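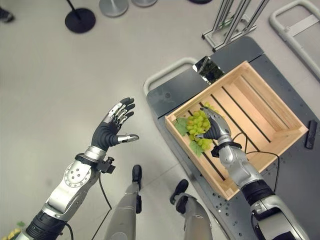 Home | Notes | Opinion | Tools | About

Stop hiding the planner's doubts

By Nhyira Adjei

I have worked on manipulation software for long enough to have a short list of complaints. The first one is that our planners make choices and keep no record of why.

Take fruit in a crate. The perception code finds the grapes and gives a position. The planner picks a grasp. Somewhere between those two steps, 18 other grasps were scored and thrown away. When the hand closes in the wrong place, the log gives me joint angles and a time. It doesn't tell me that the second choice was nearly as good, or that a leaf was being counted as part of the bunch.

On Usari, our planning stack, we now save the top 20 candidates with their scores. Yaw Bonsu argued against it in October. He said the files would get too big and that people would stop reading them. He was right about the files.
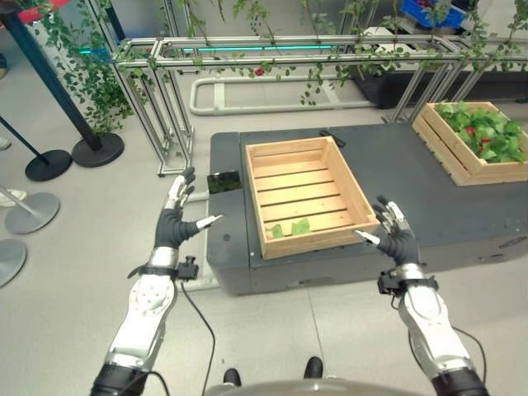 I still think it was the correct trade. Disk space is cheap, and my afternoons are not. A bad grasp used to mean 2,000 lines of log and a guess. With the scores in front of me I can usually tell whether to blame the detector or the cost function, and those are fixed by different people.

Most teams I talk to would sooner train a bigger model. Fine, train it. You will still have to explain what it did when it reaches for a slat at the bottom of the crate, and a single confidence number won't help you.

If your tool can't show me what it almost did, I don't want to debug it. Save the rejects, put them next to the camera view, and make that the default setting.

14 comments | 18 shares

Related
Niven: two months with a new log viewer
Why Grukeo dropped its grasp database
Calibration notes from Mernora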